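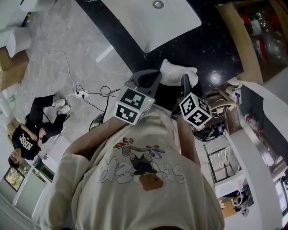
Papers > Home Tasks > Section 4

6 min read

4. Can it wipe a counter yet?

Sort of! Figure 3 shows the wiping task from the operator's side: the hand-held gripper, a crumpled white cloth on the black counter, the sink just past it. I picked this chore because I do it every night and figured it would be easy (my co-author Arwel Yorath did not agree, and he was right).

We recorded 573 demonstrations and trained the Cleker policy on 800 minutes of them. Then we ran 40 trials on the arm in our Ermont kitchen. Wiping went fine once the cloth was in the fingers. Picking it up was the trouble – a crumpled cloth never looks the same twice, and the policy loved to pinch one thin corner and drag it. The glossy surface made things worse, I think, with ceiling lights shining back off it. On the matte counter at Tetdale the grasps were a lot cleaner, and I'd like to rerun both with the same lamp.

Figure 3. Cloth and counter, wiping task.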